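Ekach Pick Planner

Home / Software / Manipulation / Ekach

Grasp planning and recovery for bins full of things that don't match

Most bin picking software is very good at picking one part out of four hundred identical parts. If that is your situation, congratulations, and we can recommend several competitors. Ekach was written for the other kind of bin, where the next object is soft, the one after it rolls, and the third is leaning in a corner with no side you can reach.

Ekach sits between your camera and your arm controller. It takes a depth image and a model of the bin, proposes grasps, throws out the ones that would put your wrist through a wall, and hands the best of what's left to the motion layer. If the pick fails, it looks again before it tries again. You would be surprised how many systems skip that step. We were, and we had written one of them.

What it does

Grasp proposals without part models. You don't need CAD for the objects. You do need CAD, or a patient afternoon with a tape measure, for the bin.

Wall-aware approach planning. Sloped walls are friendly to objects and rude to grippers. Ekach checks the whole hand, the wrist and the cable bundle against the bin at every step of the approach. The cable bundle is modeled as a fat sausage. Gunārs Pētersons on our planning team has tried four more elegant shapes, and the sausage has outlived them all.

Cloth handling. Fabric gets its own grasp scorer, which looks for folds and ridges and ignores the center of mass, a concept cloth has never respected. It also keeps track of what the cloth was covering, so the planner doesn't declare the bin half empty on the strength of a good drape.

Corner recovery. When an object is tight against two walls, Ekach can plan a nudge into open floor and then a normal pick. Nudges are limited by a force ceiling you set. Please set it.

Pick log. Every attempt is stored with the depth image, the ranked grasps, the one chosen and the gripper width at close. The log viewer runs in a browser and has a filter called "why did it do that," named by a customer.
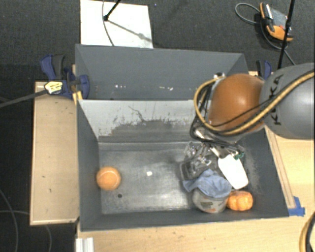
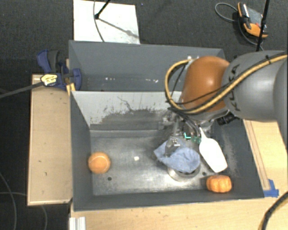

A KUKA arm and two-finger gripper over our mixed-object test bin. The light-blue cloth, the orange ball and the little pumpkin are in both pictures; the white spatula is in the second.

The standard test set

Each release has to get through 2061 logged picks before it ships, using household objects we bought with petty cash and have grown to resent. The set is chosen for variety of annoyance. Balls move when touched. Flat things offer very little to hold. Ribbed things look, to a depth camera, like several smaller things having a meeting.

Version 3 came out in April. The main change is that failed grasps now lower the score of nearby grasps for the rest of the session, so the arm no longer tries the same hopeless edge with renewed optimism. Aivar Kuusk maintains the release notes, and they are worth reading, particularly the section on known issues, where he is at his most expressive.

Specifications

Median planning time per pick: 208 ms on the reference PC
Grippers: parallel jaw; single suction cup (beta, and we mean beta)
Arms: six- and seven-axis, through the Okmont motion bridge
Cameras: any calibrated depth camera with a supported driver
Bin models: STL import, or four corners and a wall angle typed in by hand
Minimum clearance setting: 2 mm, though we'd start at 6
Interfaces: Python, C++, and a REST endpoint for people who insist
Operating system: Linux
Log retention: until your disk fills up, with a warning at 75 percent

What it doesn't do

It doesn't calibrate your camera. It will tell you that your calibration is off, in a tone some users have called smug. It doesn't replace a safety controller and must not be wired up as though it did. It is not fond of clear plastic. Transparent objects are on the roadmap, where they have been for some time and are, fittingly, hard to see.

It also assumes that the bin stays put. Clamp it down. A bin that creeps a few millimeters with every nudge will produce a long series of near misses and a support ticket titled "accuracy??", of which we have a collection.

What's in the license

One runtime license covers one arm. You get the planner, the log viewer, the Okmont bridge and a year of updates. The simulator, Karaca, is a separate download and free with any license. It plays back logged scenes so you can change a setting and see which grasps would have ranked differently, all without waking up the robot.

University labs can ask for the teaching license. It's the same software with a smaller invoice and slower support.

From a user

"We switched on corner recovery expecting to switch it off again. It's still on. The nudge is ugly to watch and I've stopped watching." Helju Urbonaitė, integration lead, Ginano

Before you order

Send us your arm model, your gripper stroke, a sketch of the bin and a few photos of your worst objects. Surachet Siriwan answers most presales mail and will tell you plainly if a vacuum cup and a fixed position would do the job for less money. This costs us a sale now and then.

Order code: EKACH-762
Delivery: download link and license file by email
Related: Okmont motion bridge, Karaca simulator, Bin model starter pack
Ask a question | Request a quote | Read the release notes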